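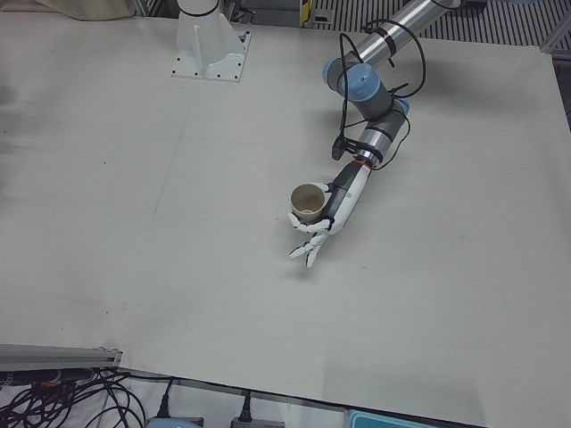
A small paper cup over a white tabletop.

Keeping a White Table White

White tops show everything, so clean them little and often. Wipe up coffee and tomato sauce right away with a damp cloth. For a dried ring, lay a wet rag over it for 4 minutes, then rub in small circles.

Baking soda mixed with water to a loose paste takes off most tea stains. Rinse twice or it leaves a haze. Skip scouring powder and the green side of the sponge.

Ballpoint ink comes off with rubbing alcohol on a cotton ball. Try it underneath the table first.

Set hot pans on a trivet. Ours is a cork one from Umulen and has held up fine.

Small disposable cups are handy for mixing a little paste or touch-up paint. Don't leave one standing overnight with anything in it.

Dry the top with an old T-shirt when you finish. Paper towels leave lint.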